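Koltiner Community Help > Teaching by hand > Gripping and placing

Fruit and veg sorting demos: my arm learns the grip but squashes or drops anything that isn't round

Chelsea Oakley
Posted 6/24/25

Hello everyone, and apologies in advance for the length of this, I never did learn to write a short post!

I've been teaching my little arm to pick up bits of fruit and veg from a tablecloth and put them in a shallow tray. I do all the showing by hand, with a hand-held gripper, and then train overnight on whatever I've recorded. So far I have 60 demonstrations, nearly all of them done by me on Sunday afternoons with the radio on.

With round things it's lovely to watch. It goes down, closes, lifts and lets go, just as I do. Give it a cut length of cucumber or anything with a flat end, though, and it either closes far too hard or comes in at a daft angle and the piece rolls away under the fingers. I've tried slowing my own hand down, and I've tried training for longer, and neither made much difference that I could see.

Is this simply a matter of more demonstrations, or am I showing it badly? And does it matter which way round the cut face is when I take hold? I've been grabbing things however they happened to lie.

Thank you so much in advance, you were all very kind about my drawer handle problem in October.

Libor Gajdoš

Hello Chelsea, good to see you back. I think you are showing it well enough, but you are showing it too much of one thing. If most of your 60 are round fruit, then the arm has learned "round fruit" and is making its best guess about the rest, poor thing.

What helped me was giving the awkward shapes their own afternoon. I take one piece, hold it across the sides with the cut face pointing back towards me, and stop closing as soon as the pads have it. Then I put it down turned a little, and take it again. Please do pause for a moment once you have hold of it. In my recordings the pause seemed to give the training something firm to hang on to, and before I did that, the closing and the lifting ran together into one snatch.

I also leave the other food lying about on the cloth while I work. It is tempting to tidy up, but then the arm gets into a muddle on an ordinary table.

Sugarcane first, then cucumber, both held across the sides:

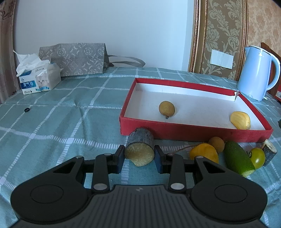
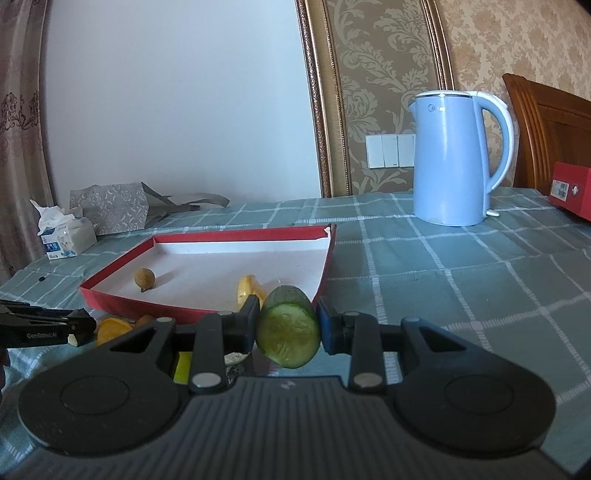
Roussel would add that the pause can be overdone: hold still for too long and the arm learns to hang there thinking about it, so a slow breath is plenty. Roussel's other advice is to throw out any demonstration where you fumbled and grabbed again, even if it came good in the end. I was sentimental about mine and kept them all, and the arm fumbled very faithfully for weeks.

As for which way round the cut face should be, choose one way and stay with it until that works, then start mixing. I did 5 sessions with the face towards me before I changed anything.

Groddale827

more demos. 60 is nothing. also check your pads are clean, cucumber juice makes them slippy and you end up squeezing harder without noticing

Chelsea Oakley

Oh, this is all so helpful, thank you both. I went back through my recordings over a cup of tea and Libor is quite right, it's apples and plums nearly all the way down, with a handful of cucumber stuck on at the end when I was getting tired. There are three where I drop the piece and snatch it up again, which I'd thought was rather clever of me at the time. Those are going.

I've wiped the pads as well, and they did need it. I'll do a cucumber afternoon this weekend, cut face towards me, slow breath and all, and then start turning the pieces once it behaves. Does anyone know whether I should begin the training afresh after that or carry on from the one I've got?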